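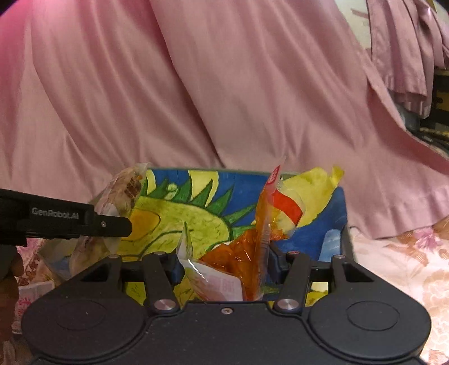
My neighbour told me this morning that I should not walk to Kerkdale alone, that the path is soft after the rain and there are better days coming in May. I thanked her and went anyway. I cannot wait until May for everything.

March 5, 2020. I took the early bus to Greris and started from the church. The date over its door is 1792, and under it there is a line in old letters that I still cannot read well, even after four years in this country. The path was soft, she had right in this. By the second gate I had mud over my ankles and I was glad of the old boots.

I had wanted to see the mill at Arsenault, but the lower bridge is closed, so I followed the river on the other side. It is longer, 16 kilometres in place of 11. There were many lambs. One farmer shouted something to me across the field and I waved, hoping it was only a greeting.

At Kerkdale the tea room was open. I had soup and bread, and I paid in coins to make my purse lighter. The woman there asked where my accent comes from, and when I told her she said she had once been there on a ship. We spoke a long time - longer than I usually manage in English without getting tired.

The bus home was number 38 and it came late. It goes by Fluruvstead, where I had to change and stand in the wind.

My left knee hurts a little on the stairs. Tomorrow I must wash the boots, write to my sister and buy lamp oil. I have not told the neighbour yet about the mud.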